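From: Malathi Achari
To: Korbridge packing and moving list
Subject: Re: which boxes to keep, and what to put in the bottom

Hi all,

Catching up on my mail with a cup of tea at 6 in the morning, so forgive the rambling! Devadiga wrote:

> We are down to one closet for saved boxes and my husband says half of
> them have to go before February. How do you decide? I have big ones,
> little ones, ones with the flaps half torn off, and a stack of that
> white paper that came with the dishes. Also, does anybody bother
> lining the bottom, or do you just tape it and hope?
> Thanks, D.

Oh, I feel for you. When we moved over from Allura I had 16 boxes saved and I think I used every one, but they were not all equally good. The ones I'd keep first are the plain brown corrugated ones in a small or middling size. You can fill one of those with books and still get it down the stairs. The huge ones look like a bargain and then you put the skillets in and can't budge it.

Torn flaps don't bother me much. I cut the bad flap off clean and save it, because a loose flap slides down between two picture frames like it was made for the job (and you can write on it, too). Printing on the outside doesn't bother me either, as long as there's one side with room for a marker. What I do throw out is anything with a soft corner. Press it with your thumb, and if it gives, out it goes.

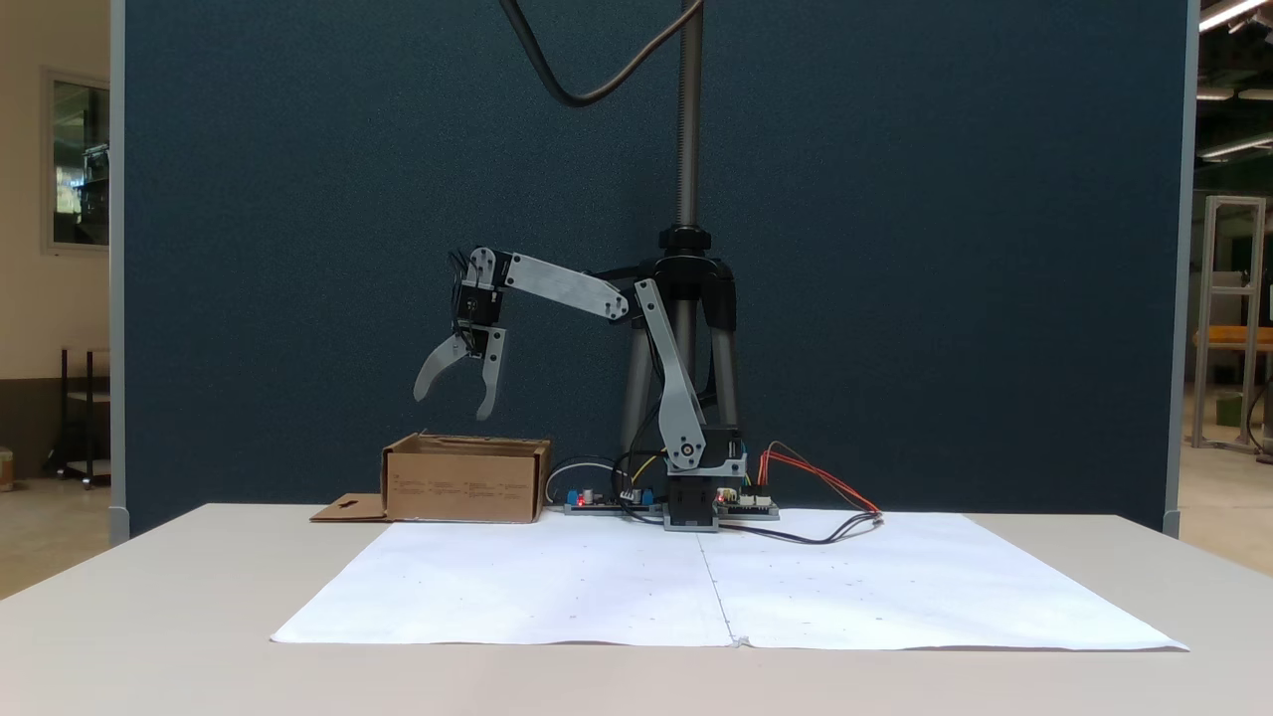
Should the box be taped before you line it, or after? Before, every time: run the tape along the bottom seam and a few inches up each side, then put your paper in on top.

And yes, I line mine! Two sheets of the white paper crumpled up loosely, then a flat one over the top so small things don't wander down into the creases. For dishes I go heavier, and stand the plates on edge. The big flat sheets are worth keeping even if you toss half the boxes, Devadiga. I spread them over the table while I'm wrapping, and it saves the tabletop from tape and marker, and then the same sheets go in the last box of the day.

One more thing on cords, which somebody asked about last month and I never answered. I coil each one, put a twist tie on it, and pack it with whatever it plugs into. I tried the one-big-cord-box method at our last place and we were still matching chargers to things at Thanksgiving.

If anyone near Dresent wants boxes, I have a few spares in the garage, flattened. Just write to me off list and come by after 2.

Malathi

This site uses cookies to remember your archive settings. Accept | Manage preferences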